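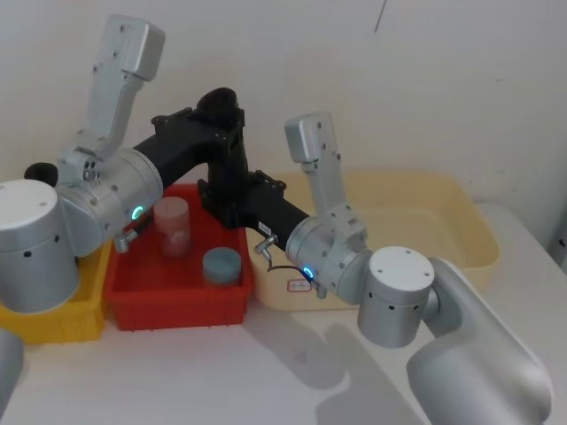

白いテーブルの上の赤い容器とアーム

【町内だより】春の資源回収、日程と出し方が変わります

2021年3月4日

取り急ぎ。今月から資源回収のルールが少し変わるので、先にお知らせだけ。詳しい表は次号に載せます(たぶん)。

まず場所。これまでのサカイ商店横は工事に入るため、3月いっぱい使えません。かわりにハビコ倉庫の北側、シャッターの前。南側は搬入口なので絶対に置かないでください。去年それでだいぶ怒られました。

時間は朝7時から8時半まで。前の晩に出すのはナシで。カラスもいるし、風の強い日は新聞紙が川のほうまで飛んでいきます。拾いにいくの、けっこう大変なんですよ。

古紙は新聞、雑誌、段ボールの3つに分けて、ひもで十字にしばる。ガムテープはだめ。紙袋に入れた雑誌はそのままでOKになりました。牛乳パックは洗って開いて乾かしてから。内側が銀色のものは引き取ってもらえないので、燃えるごみへ。

びんは色分けが復活します。無色、茶色、その他。ふたは外してくださいね。化粧品のびんは対象外、という話だったんですが、業者さんに確認したら透明なものは大丈夫とのこと。乳白色のはやっぱりだめだそうです。油のびんも不可。
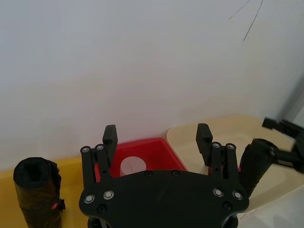 それから缶。つぶすかつぶさないか毎回聞かれますが、アルミはつぶす、スチールはつぶさない、でお願いします。スプレー缶は資源回収には出せません。中身を使いきって市の収集日へ。

前回の収益は古紙が88キロ分、アルミ缶が59キロ分でした。お金の額は集計がまだ終わっていないので、決まりしだい掲示板に貼りだしします。使いみちは防災倉庫の棚と、公園の花の苗。棚はもうコストラさんに見積もりを頼んであります。ちょっと高い。

当番の件。3月は5班です。5班の方は朝6時50分に倉庫前集合、軍手持参で。雨でもやります。中止になるのは警報が出たときだけ。都合のわるい方は早めにノーマンド・サザーランドさんまで連絡を。電話は夜9時までに、留守電でもかまいません。代わりの人を自分で見つけた場合も、名前だけは知らせてください。

あと台車、1台もどってきていません。持ち手に「ワンドリー」と書いてあるやつです。使った方、集会所の裏に返しておいてくださればそれでいいので。鍵はかかってません。

古着は今回あつかいません。問い合わせが多いので念のため。次は秋の予定、日にちは未定。カーテンと毛布は秋もたぶん無理です。

次号の原稿、まだぜんぜん集まってません。花だよりでも迷い猫でも何でもいいので、集会所のポストにいれてください。手書き可。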